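Home Reviews Walls & Floors Paint Tools About Contact

Prakus Lillden peel-and-stick wallpaper: is it worth the money?

18/07/2026 – by the Walls & Floors desk

I have put up a lot of bad peel-and-stick paper over the years, so when Prakus started calling its Lillden range "renter safe" and "ready in an afternoon," I wanted to see how much of that held up. I bought four rolls at full price in March and put them in a spare bedroom and a narrow hallway. The bill came to 62 dollars a roll before tax, and I will be coming back to that.

First, the packaging. You get the roll, a felt-edged plastic smoother, a folded sheet of instructions and a small square of spare paper to test on your wall. The test square is a good idea, but it's far too small. It stuck to my painted drywall without any trouble, and so did a candy wrapper when I tried one. A full strip weighs a good deal more, and that weight is what pulls the top edge loose. If you want to know how this paper behaves on your wall, sacrifice a real strip.

Prakus says to wait 14 days after painting before you hang anything. I'd wait longer. My hallway had two coats of cheap eggshell on it, a little over two weeks old, and when I pulled back a crooked strip a coin-sized flake of paint came with it. The bedroom, painted years ago, gave me no such trouble.
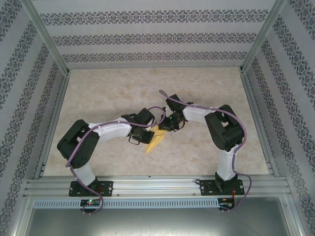 The adhesive is forgiving for the first few minutes and then it isn't. You can lift and reset a strip twice, maybe three times if you're gentle, but after that the corners start to curl and no amount of rubbing brings them back. The box says "fully repositionable." I would like to know what the word "fully" is doing there.

Bubbles were less of a problem than I expected. Work from the middle outward, keep the smoother nearly flat, and most of them go. The ones that stay can be pricked with a pin. I still have a ridge behind the bedroom door where I got impatient, and I've decided I can live with it.

Then there's the matching. Scrolling patterns hide small mistakes in the middle of a wall and show them all at the corners. The repeat on my rolls drifted slightly from top to bottom, so a seam that lined up at eye level was off by the time I got to the baseboard. It's a small drift, the width of a pencil line, but at this price I don't expect any. Rooms that are out of square, meaning every room I've ever lived in, make it worse. Start in the corner you look at least.

I tried two of the other options as well, one strip each, on the same bedroom wall.

Olo is the thin one. It's cheaper, it tears if you look at it wrong, and you can see dark paint through it. It did come off the cleanest, though – no residue at all after six weeks. For a drawer lining or the back of a bookcase I'd buy it again.

Luo is thick, almost like shelf liner, and very easy to handle. The trouble is the shine. Under a ceiling light every seam catches, and mine looked like a row of taped boxes. The printing is crisp if you stand close enough to care.

Lillden sits between them, and I think it looks the best of the three once it's up. The gray is soft, the surface is matte, and visitors have taken it for pasted paper. That counts for something. I'm less sure it counts for twice the price of Olo.

As for washing, Prakus claims the surface stands up to 500 wipes. I did not do 500 wipes. I did enough with a damp cloth around the light switch to see the dark part of the print start to fade a little, and then I quit.
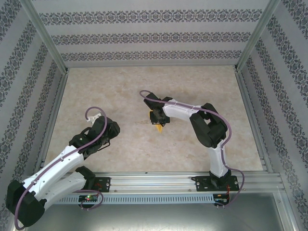 Taking it down

I removed one hallway strip after three months. With a hair dryer on low and a slow pull straight down it came away in one piece, leaving a tacky line near the top that dish soap took care of. Without the dryer, the next strip split halfway and I spent the evening picking at it with a fingernail. The instructions don't mention heat anywhere.

Should you buy it?

For one wall in a room with old, sound paint, maybe. For a whole room I'd price real paper and paste first. And ignore the coverage figure on the label – I ran short by most of a strip, and the roll I bought to finish was a shade warmer than the others.

Related reviews

Luo shelf and drawer liner, six months on
Three wallpaper smoothers compared
Do you need primer under peel-and-stick?
Olo stick-on floor tiles: skip them
Cheap seam rollers that do the job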